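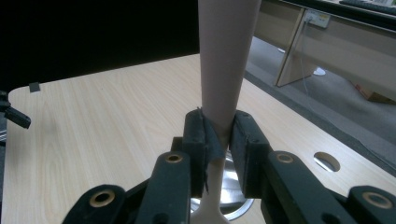

April, bench 2, dye room

Second round of the walnut hull bath on the Plirnley wool. Same recipe as the first round except the hulls soaked for 12 hours before heating. Yung-ching strained them through the old curtain cloth, which still lets grit through. We need a finer cloth.

Skeins went in at 9:40 already wetted out. Brought the bath up slowly and held it at 54 C. Last time I let it climb while I was on the phone and the wool came out harsh, so I stayed with it.

Skein A, no mordant: flat tan, a bit gray at the ties.
Skein B, alum: warmer, closest to what Harnix asked for.
Skein C, alum plus a pinch of iron: dark, nearly the color of wet bark. I like it, but it's too dark for the order. Keeping it for the sample book.
Skein D, alum, left in overnight: hard to tell from B. Not worth the extra time.

So 4 skeins, one usable shade. The ties on A and C were too tight and left pale bands. Figure-eight ties from now on, loose enough to get a finger through.

Rinse water ran brown for a long time on C. Mei-kuen thinks the iron went in before it had fully dissolved. She may be right, I didn't check the bottom of the jar. Next time dissolve it separately in warm water and take the wool out before adding it.

pH strips are nearly gone and the ones left have been sitting open by the sink. I didn't trust the readings and haven't written them down. Order more.

The Ollus hot plate cuts out when the big kettle goes on at the same wall. Use the outlet by the door until it's looked at.

Light test: snippets of B and D taped in the south window, half covered with card. Check in 2 weeks. Snippets from the first round are still up there and should come down, the tape has yellowed.

To do: repeat B with a full-size batch, weigh the hulls dry this time. Ask Fang if there are more hulls in the shed or if the frozen bag is the last of it.

Yung-ching has the label cards.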